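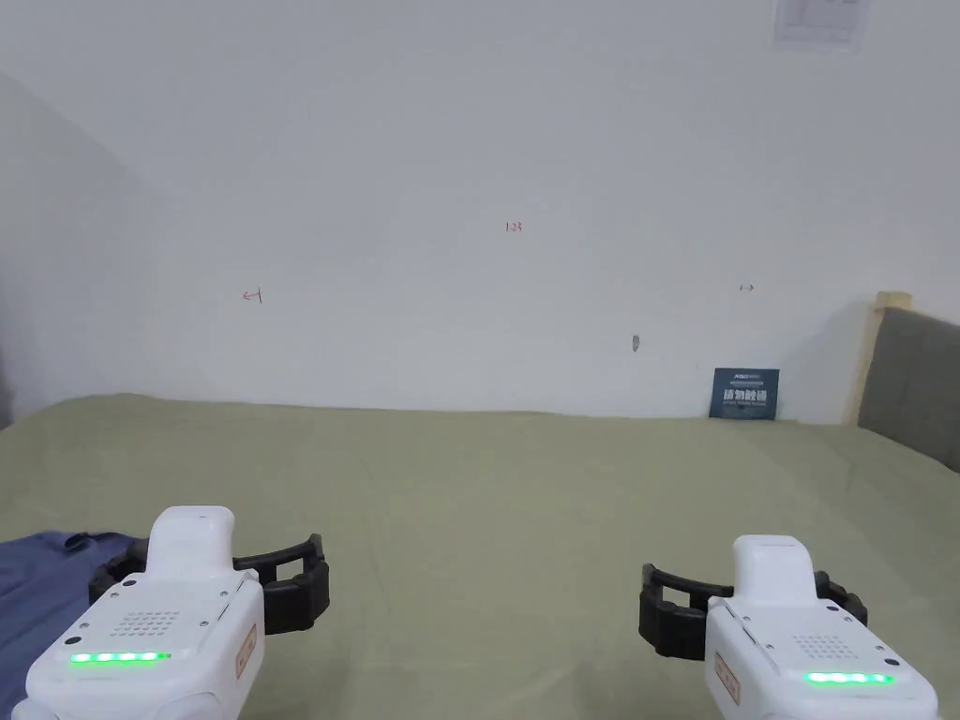 Bed Linen: Change to the Wash Schedule and Fabric Notes

Starting in November, flat and fitted sheets from the Pirnik building go out with the Tuesday load. Towels and bath mats stay on the existing pickup. The two streams were combined last winter to save a trip, and the result was lint transfer onto the darker sheets and longer drying times for everything. Splitting them adds one run per week and shortens the dryer cycle enough to cover most of the extra cost.

Fiber content

Most sheets now in circulation are either all cotton or a cotton and polyester blend. The care label at the foot hem states which. Blends dry faster and need less pressing, but they pill where they rub against the mattress edge, and they hold body oil more stubbornly than cotton does. All-cotton sheets shrink in the first few washes. The Makon fitted sheets are cut with an allowance for this and will feel loose on a standard mattress until they have been through the laundry several times. Please do not return them as the wrong size.

Thread count is a poor guide to how long a sheet lasts. Our Mulder sheets have a thread count of 229, single-ply, in a plain weave, and they have outlasted sateen sheets with much higher numbers on the package. Sateen has longer surface yarns, which snag. For guest rooms we will keep ordering plain weave.

Dyed sheets

Wash dyed sheets separately for the first 2 cycles, in cold water. After that they can go in with similar colors. Most fading complaints trace back to optical brighteners in the detergent or to bleach residue left in the drum by a previous load – run an empty rinse after any bleach cycle. Benzoyl peroxide in acne creams will also leave pale spots on pillowcases and top hems. These spots are permanent, and sheets with them should be set aside for use as dust covers.

Loading and drying

Fill the drum loosely, to no more than 70 percent. Sheets that are packed tight roll into a rope, and the center of the rope does not rinse. Claro liquid is the only detergent stocked at present. Use the lower line on the cap; the water in this area is soft.

Remove sheets from the dryer while the hems are still slightly damp and fold at once. Elastic in fitted sheets breaks down with heat, so use the medium setting.

Replacement requests go in the binder by the linen closet. Orders are placed in lots of 12.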